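The Jurnden Model, Sheet Nine
18 May 2019 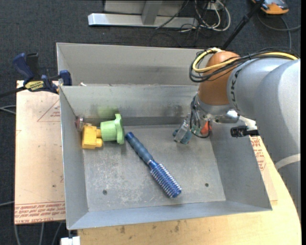 Arm over the front bin.

The drawings for the Jurnden model ran to 24 sheets, and the staircase was on sheet nine. The modeler had built everything on the first eight sheets in order. She worked at a scale of 1:24, in basswood and card, on a board clamped to the kitchen table.

Sheet nine called for a staircase of 13 treads turning left at a half landing. She cut the treads from 1.5 mm strip, using a stop block so that each came out the same length. She sanded the front edges with 400 grit on a flat stick. Then she glued the risers to the treads in pairs, held them square against a steel block, and left them overnight under a jar of screws.

In the morning she dry-fitted the flight and found that it arrived at the landing one riser short.

She measured the rise again. Floor to landing was 60 mm on the drawing and 60 mm on the model. Each riser was correct. The number of risers was correct. The gap at the top was exactly one riser high. She wrote this down in the build log with the humidity and the type of glue, and she made a fourteenth tread from the offcut.

The drawings had come from an estate sale in Punitholm, rolled in a cardboard tube with a set of brass dividers. The title block gave the house as Jurnden, the draftsman as Fülöp, and the scale as one half inch to the foot. There was no street. The seller knew the tube had been under a bed.

By November the ground floor was closed in. She had used a PVA glue for the card and a two-part epoxy for the chimney, which carried the weight of the roof when the roof was lifted off. The wallpaper in the back room was printed on 90 gsm paper and sealed with two coats of matte spray. The floorboards were coffee stirrers, split lengthwise, stained before gluing so that the glue would not block the stain. She logged each of these.

Sheet fourteen showed the back room again, in plan, with the door on the north wall. Sheet six had shown it on the east wall. She compared the two on the light table. The line weights matched, and so did the lettering. The revision box on both sheets was blank. She had built the door to sheet six, and it worked well, on pins cut from sewing needles, with a clearance of 0.3 mm.

She decided that the later sheet governed. It took two evenings to cut out the east door, patch the opening with card, skim it with filler, sand it, and hang the same door on the north wall. The wallpaper had to be replaced on both walls. When it was finished she swung the door with the end of a toothpick. It stuck slightly at the bottom corner. She relieved the corner with a file.

The patch on the east wall did not stay flat. A hairline crack appeared, first down one side and then along the top, in the shape of the old opening. She filled it twice. She changed fillers, from a lightweight one to a finer automotive one, and the crack came back in four days with the first and in four days with the second. She noted that the material made no difference.

The remaining sheets went faster. Sheet seventeen was the upper hall. Sheet twenty was the dormers. She ordered slates from Redon, which sold them in bags of 500, laser-cut from gray card, and she laid them from the eaves up with a 50 percent overlap. The ridge was a strip of lead foil, rubbed down with the back of a spoon.

Sheet twenty-four was a list of furniture. It gave a bed, two chairs, a washstand, and a table, each with dimensions. The table was for the kitchen. Its top was drawn in plan at a larger scale, and on it was a rectangle marked "board", with a clamp at each of two corners, and inside the rectangle a smaller outline that she recognized after a moment as the footprint of the house.

She built the table in one sitting. The board she cut from 0.5 mm ply. The clamps were bent wire -- she tried three gauges before one looked right. For the outline she used a hard pencil and a scale rule, and then, with the magnifier down, she put up walls of cigarette paper, as far as the first floor. She could not manage a staircase at that size. She left a space for it.

She placed the table in the kitchen with tweezers and fixed it with a dot of tacky wax, so that it could be moved later if necessary.

Then she turned to the log and entered the date, the humidity, and the wax. She went through to the back room for a fresh sheet of abrasive. The door caught at the bottom corner, and she lifted it a little by the handle, the way she always had, and went in.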